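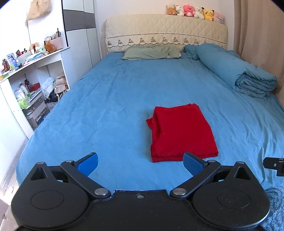 **Thread: Dye bleed at 30 C, cold rinse or warm rinse?**

**hardwater_1485** · 7/26/19

Running a Skarico front loader, 30 C cotton cycle, 29 minutes. Dark reds still give off color in the second rinse. Detergent is Hudico powder at the dose on the box. Water is hard. Would a warm rinse clear the loose dye faster, or only pull more out?

**lint_trap**

Warm pulls more out. Rinse cold and add a second rinse. Most of what you see in the water is unfixed dye sitting on the surface of the fiber, and it should drop off after a few washes.

**selvage**

Disagree. If it's reactive dye on cotton, the loose part is hydrolyzed dye, and cold water moves it very slowly. Dye houses rinse cold first to get the salt out, then wash hot. Do one hot wash with reds only, then go back to 30.

**lint_trap**

Dye houses know what dye they used. The label on a towel doesn't tell you. If it's direct dye, a hot wash will strip it and you get pink.

**hardwater_1485**

Label says 100% cotton and nothing about the dye. No transfer to other loads so far, but I keep the reds separate.

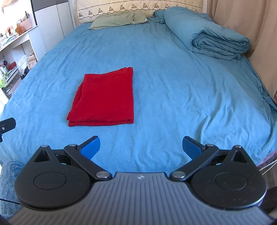 *Red towel on the blue fitted sheet.*

**selvage**

Test it. Wet a corner, press it between white cotton with a warm iron, and check the cloth. Repeat with a dry rub. If only the wet one marks, rinse more. If both mark, it's going to rub off on light bedding too.

**maluleke_fan**

The Maluleke towels I have bled for 2 washes and then stopped. Vendonent ones never stopped. I used vinegar on both and saw no difference.

**lint_trap**

Vinegar doesn't fix reactive dye. On the wet rub test we agree. I'd still run it before any hot wash.

**hardwater_1485**

Will do the rub test first, then one hot wash if the dry cloth stays white.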